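Buying your first arm: your questions
by Saodah Hutapea

Do I need a real robot before I can plan a budget?
I'd wait! I built the whole cell in simulation first – table, shelf, drawers, the lot – and it changed my shopping list twice.
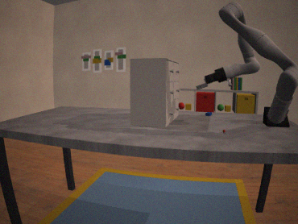
Reach is where I nearly overspent. Sellow quoted me the long arm, and the shorter one covered every spot I cared about.

How many grippers should I price?
Two. I put one in the budget and a spare in November's.

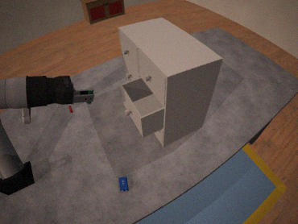 Drawers are pickier than shelves, so try your own handles on the model before you sign anything. My fingers cost 1,738 dollars with mounts (ouch).
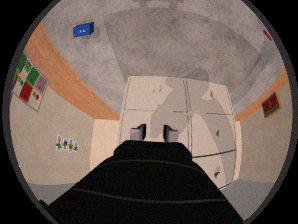
Money and timing

How long is delivery?
Kernard told me 14 days and it took 60. Plan for the second number.

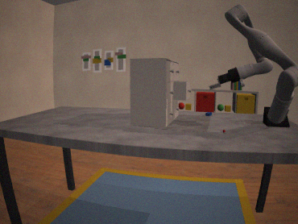

Should I lease or buy?
I'd lease if your project is under 3 years. Ask who pays for repairs – my first contract left that out.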